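Ticket 1202 -- Braker spring advert, sound drops out on the web player
Status: resolved

Hello all, and thank you for being so patient with me on this one, I know the Lozano account has been waiting since the morning. The complaint was that the Braker advert plays nicely for the first half and then goes silent just as the choir comes in (such a shame, it's the best bit!). I could make it happen on the Pladotano player every time, but never on the copy we sent to the cinema in Dultport.

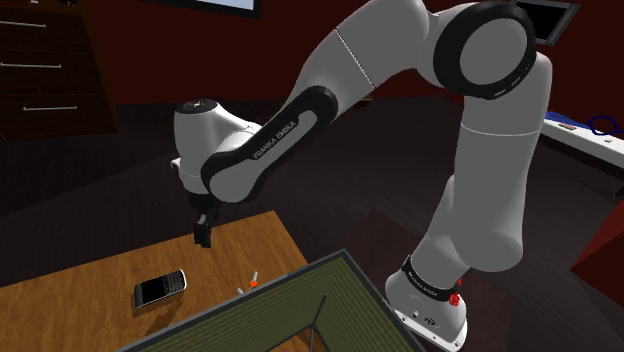
Attachment 3: white robot arm over a wooden table, render.

I tried the obvious things first, so clearing the cache, a different browser, a fresh upload, and none of them made any difference. Then I looked at the sound track by itself and found a gap of 400 milliseconds where two clips had been joined. The player gives up at the gap and doesn't come back -- rather rude of it, but there we are.

I've closed the gap, set the bitrate back to 3000 and uploaded it again. It played through to the end on both test machines. Could someone at Lozano please have a listen before I close the ticket at 5pm?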